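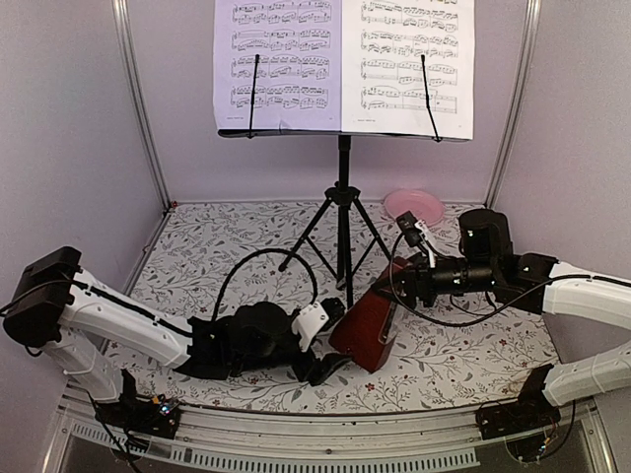

Was it worth the bus ride if you only play a bit of piano, and badly, came the question under my last post, and did they let you touch anything? Yes and yes! I play a bit of piano, badly, and I touched nearly everything that didn't have a sign on it.

So, the Delcombe open day. It's the old music works out past the river, the one with the green doors, and once a year in October they let the public wander through the workshops and the print room and buy things at the end. I took the 52 from the station, which drops you at the bottom of the hill, and then it's a steady climb that I had forgotten about since last time. Doors opened at ten. I got there at twenty past and there was already a line for the coat rack.

I went straight to the stands and metronomes, as I had a mission. My stand at home is one of those folding wire ones and it can't cope with a thick book. Every second page flips back at me and I end up playing with a clothes peg on the corner. Well! They had a black tabletop stand out, sitting on a lovely white tabletop with gray-green vines and little dark red flowers on it (my grandmother would have wanted that pattern), and it had a proper book of piano music open across it. Two thin black holders come up from the ledge and press on the pages, one on each side. I don't know why I've spent years with clothes pegs. The base is a little tripod, so it can go on a table or a desk, and that matters to me with my digital piano shoved up against the kitchen wall and no room for anything with long legs.

The music on it was frightening, by the way. Runs and runs of sixteenth notes with slurs over the top. I hummed the first bit under my breath and gave up.

I tried page turning on one of the other stands further along the wall, and this is the thing to know if you're shopping for one: thin holders are great for keeping a book flat, but you do have to slip the page out from under, and with a fast piece you'd want to practise that too. I tore nothing, but I was slow. For a beginner's book with a turn every minute or two, no problem at all.

Then the metronomes. There was a reddish-brown wooden one on the same table as the stand, the classic tapered shape with a glossy front, lying on its side, and I had a good long look. I'm very fond of that shape. We had one on top of the piano when I was a kid and I was only allowed to wind it on my birthday. The Lusier counter around the corner had a whole shelf of wind-up ones going at once, all at different speeds, and it's a horrible noise and I loved it. They told me a wind-up metronome has to stand on a level surface or the beat goes lopsided, tick-TOCK, tick-TOCK, and that half the ones people bring in as broken are just sitting on a crooked shelf. I went home and checked. My shelf is crooked.

The print room tour takes 40 minutes and you should do it before lunch, when the group is small enough that you can hear. They print in runs of 500 and fold everything on a machine that smells of hot dust. I liked the offcut bin best, where you can take home spoiled title pages for nothing.

Lunch was in the Yurt, a real one, pitched in the yard and colder inside than out. Soup, bread, and a square of ginger cake for $2 that I went back for. Bring a sweater and bring coins, the card reader was having a bad day.

The shop is at the end, naturally. I came very close to a Meva digital metronome, cheaper and no winding, but the beep sounded like a truck backing up, so I put it back. I did buy a tabletop stand, a black one with page holders, and carried it down the hill in a paper bag that gave out at the bus stop.

It's on the kitchen table now with my one thick book on it. The pegs are back on the clothesline.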